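Sorting Out the Craft and Snack Table: Questions I Keep Getting
Last updated 13/06/2019
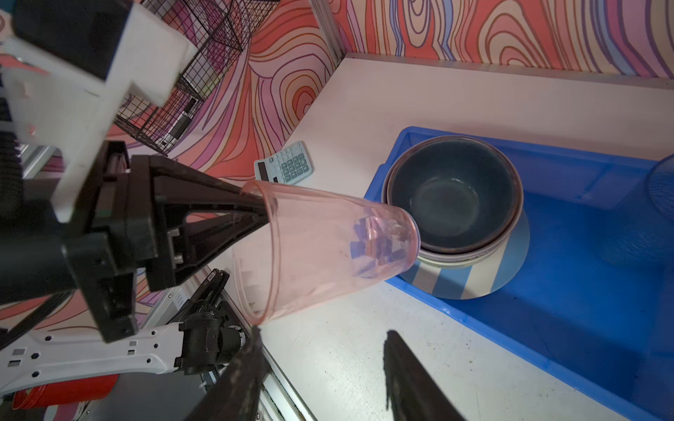 What do you do with all the little paper scraps?

I keep them in a plastic cup until it's full, then they go into a zip bag for collage days. Small bits are great for mosaics and homemade cards, and I'd rather have them in one place than find them in my socks (I have found them in my socks).

Why plastic cups and not jars?

Mostly because my kids drop things! I like the see-through tinted kind, like the pink one I use for paper. You can tell what's in it without tipping it out. They do get scuffed and streaky along the sides after a while, and I've stopped caring. Mine came from a market stall on Holanda Street, and a sleeve of 30 cost less than lunch.

How do you stack bowls so they don't slide around?

Plate first, then the bigger bowl, then the one that nests inside it. I keep mine on a blue plastic tray, so the whole pile moves in one go when we need the table. Go easy on the height, though. I used to build these magnificent towers and, well, we own fewer bowls now.

Do they all have to match?

Goodness, no. I've got a striped plate under a grayish lavender bowl under a dark one with a brownish rim, and I love how they look together. If you want a full set, the Vindik outlet in Follalham used to put theirs on sale every April, but call first as I haven't been in ages.

Why is there a calculator on a craft table?

I run a tiny card business and I do my pricing right where I do my cutting. Yes, my phone can do it, but my phone also has messages on it, and then it's an hour later and I've priced nothing. Mine's pale blue with light blue keys and it makes me happy.

Where did you get that wild wallpaper?

This is the one I get asked most! It's a swirly pattern in orange, pink, purple, blue and cream, and it was my friend Gervásio Prado who talked me into it. The design is called Fleleo and the number on the roll was 3467. Order an extra roll. Matching the swirls at a corner eats up far more paper than you'd think, and I had to reorder.

What do you keep in wire baskets?

Light stuff only: tape, ribbon, the good scissors. I hang a black mesh one on the wall to keep things off the tabletop. Paper scraps fall straight through the grid, so don't try it.

How long does it take you to clear the table?

With 2 trays, up to ten minutes. Bowls on one tray, craft bits on the other, quick wipe, done. On a bad day I just carry both trays to the sideboard and call it a win.

Can I send you a question?

Please do! Use the contact form and tell me how big your table is, it helps a lot. I answer on weekends, usually with coffee.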